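The road into Eltwood drops down past the feed store and the old Kartha mill, and if you blink you will miss the little brick building where, for the past 20 years, one woman has been fixing other people's chairs. She told me on the phone to come at nine in the morning and to bring an appetite, and by a quarter past I was on my second slice of plum cake and had not yet opened my notebook.

She did not want her name in the newsletter. "Put down that I'm the upholstery lady," she said, pouring more coffee than I had asked for. "It's what they call me at the bank anyway." So the upholstery lady she will be, and I hope she forgives me for everything else I have put in.

She grew up in Sarier, one of three sisters, in a house where things were mended until there was more mend than thing. Her grandmother recovered the dining seats every few years with whatever was left on the bolt at the dry goods store, and the girls were given the tacks to pull. "We got a penny for a jar of tacks, and they had to be straight," she said. "I cheated. I hammered mine flat on the back step before I handed them in, and I think she knew it, because she used to look at the step and then look at me."

Her first real job was at the Pitness furniture plant, back when it ran day and night. She sewed cushion covers, the same welted box cushion over and over, and she still remembers the number on the wall the month they broke the record, 1,306 covers off her line. They were each given a ham. She liked the women she worked with and the noise (you could sing as loud as you wanted, she said, and she did), but she wanted to know what was underneath the covers, and on a cushion line you never got to see.

So when Pitness cut the night shift she went to work for an old man in Kartha who did chairs by hand. He hardly spoke. For the first winter he let her strip and sweep, strip and sweep, and she kept everything that came out of the seats in coffee cans: hairpins, dimes, a baby tooth, a love letter folded up so small she took it for a gum wrapper. "I gave the letter back to the family," she said. "The lady read it standing right there in the door and said, well, that's not from my husband, and put it in her purse. And we never spoke of it again, and I did her whole sofa."

I asked what people get wrong when they bring her a piece, and she laughed and cut more cake. Mostly they apologize, she said. They carry in a rocker with the seat gone through and start explaining about the dog before they have it out of the truck. She would like them to stop that. She would also like them to stop choosing fabric from a scrap the size of a playing card, and to take the big sample home and leave it over the arm of something for a week, and look at it at suppertime with the lamps on.

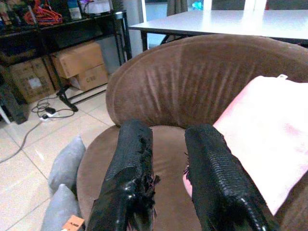 Round chairs are the ones she grumbles over, and she grumbled for a good long while. A straight back is only a matter of measuring, but a curve wants to be coaxed, and the cloth has to be eased along a little at a time or it will pucker on you. She has a soft spot for the deep bowl-shaped kind all the same, especially in a soft brown like this one, with that suedelike finish people can't help running a hand over. Brown went out of style for a spell and everybody wanted gray, she told me, and she did so much gray that she started wearing yellow to work just to have something to look at. Now the young couples are asking for brown again, and she is as pleased about it as if she had arranged it herself.

She turns down more work than she used to. Her thumbs ache when it rains, and webbing a sofa takes a strong pull, so these days she asks customers to wait until July for anything with more than one seat. Most of them wait. A few have been waiting since last July, and she says those are the ones who bring tomatoes.

Before I left I asked whether she would ever take on a student, and she was quiet for a bit and wiped down the counter, which was already clean. There is a girl from the high school who comes by after three and pulls tacks. "She asked me what I pay," the upholstery lady said. "I told her a penny a jar. You should have seen her face! I pay her properly, of course I do. But I let her think it over till she'd got her coat off."

She sent me home with the rest of the cake wrapped in a piece of striped ticking, and I have been told to return the ticking.

Contact the newsletter | Copyright Eltwood Neighbors Newsletter, all rights reserved | Back to top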